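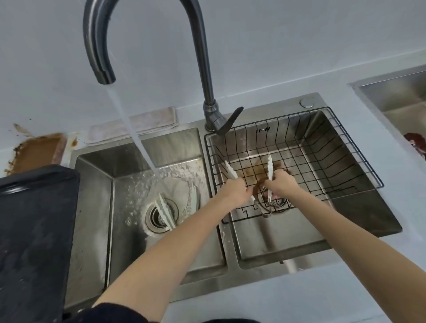 Search this notebook Go

April, bench 2: descaling trials, kitchen loop

Carried on from the previous entry. Water from the Ekovness supply is hard: 225 mg/l as calcium carbonate by titration, two runs, same endpoint. Softened side not tested yet. Walter Condori wants both figures before we order more cartridges from Brerkier.

Coupons: mild steel strip, degreased, weighed, hung in the heated tank at 62 °C. Tank filled from the kitchen tap after a short flush. Scale came up as a thin grey-white film, heavier at the waterline. Edges worse than faces, as last time.

Acid side. Citric at 50 g/l, made up fresh. Film lifted from the faces in 10 minutes with no brushing. Edge deposit needed a second dip. Sulphamic gave a cleaner edge but left the steel dull, and I don't like the look of the surface under the lens. Stay with citric for now.

Weights are in the Bandara logbook, not copied here. Balance drifted after lunch; re-zeroed and repeated the last three weighings. Discard the first set.
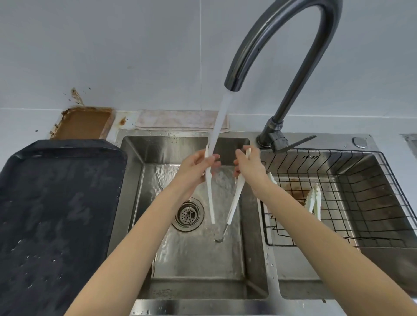
Kitchen sink, tap running, white plastic utensil held under the stream.

Flow restrictor: the Teletari insert fits the test rig but whistles when the valve is nearly shut. Took it out, rinsed, refitted with a new washer. Still whistles. Does not affect the dosing, so left in place.

To do:
- titrate softened side, same indicator batch
- cut more strip, deburr the edges properly this time
- ask Walter whether he wants pH logged during the dip or only before and after
- label the citric bottle with strength and initials

Tank left drained, lid off, heater isolated at the wall. Spent citric is in the lidded tub under bench 2, still to be neutralised.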